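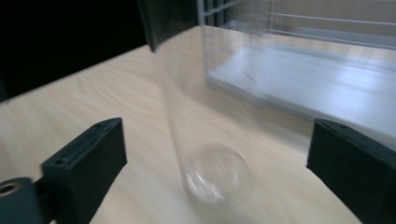 A school holiday calendar is the schedule by which a school district sets the days on which classes are held and the days on which its buildings are closed. In the Nodura district the calendar is adopted by the school board each spring and covers the following school year. Draft calendars are laid out for public inspection at the district office, and may also be requested by mail. State rules fix the minimum number of teaching days, so a closure added in one month is normally made up in another.

Religious observances
Until 2000 the Nodura calendar closed schools only for state and federal holidays and for a winter and spring recess. A revision that year added 3 religious observances. Where the date of an observance depends on the moon, the board sets a provisional closure and confirms it by August. Students whose observances are not listed may take an excused absence on written notice from a parent. Tests missed on such a day must be offered again.

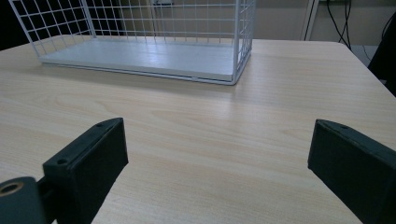

Neighboring districts
The Susodari district uses a floating system in which each school picks its own closures from a common list. The Rashidi district adopted the Nodura list but treats the added days as staff training days, on which teachers report and students do not. Gorik, the smallest of the four districts, has made no change and relies on excused absences, which may be granted for up to 85 students a day at its one high school before classes are called off.
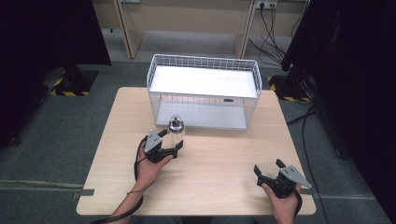
Glass jar with a metal screw lid, in front of a white wire basket.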